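Checking the Size of a Rental Unit Before You List It

Floor area is the figure renters compare first, and errors in it cause most of the complaints after a lease is signed. The steps below apply to apartments and single-story homes with straight walls. You need a tape or laser measure, graph paper and a calculator.

1. Sketch the outline of the unit. Mark doors, closets and any wall that juts out.

2. Measure each room along the floor, wall to wall, and not along the baseboard. Write every figure in inches. A room 192 inches long is 16 feet.

3. Split L-shaped rooms into rectangles. Multiply length by width for each one and add the results.

4. Add closets and hallways. Leave out balconies, shared stairs and unheated storage. These go on a separate line in the listing.

5. Compare the total with the floor plan on file. A gap of more than 30 square feet usually means that a room was missed or counted twice.

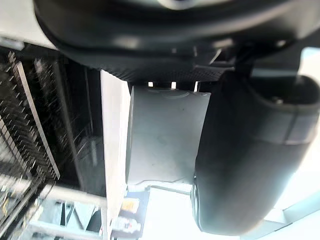
Close view, dark housing and rounded gripper finger

The worked case is a one-bedroom unit in the Larnari building. The old listing gave 791 square feet. Gisela Reuter measured it again in November and got 600 for the rooms, closets and hall. The rest was the balcony and a locked storage area, which the first agent had added in.

6. Enter the corrected total in the listing form. In Bunance the field is under Unit, then Dimensions. Save before you change tabs - the form does not keep unsaved figures.

7. State the method in the notes field. One line is enough: "Interior floor area, measured wall to wall, balcony not included."

8. Keep the sketch with the lease file. If the tenant asks for a second check, use the same outline and the same order of rooms.

Units with sloped ceilings follow a different rule and are covered on a separate page.

Steps checked by Pushpa Nishad, 25 December 2021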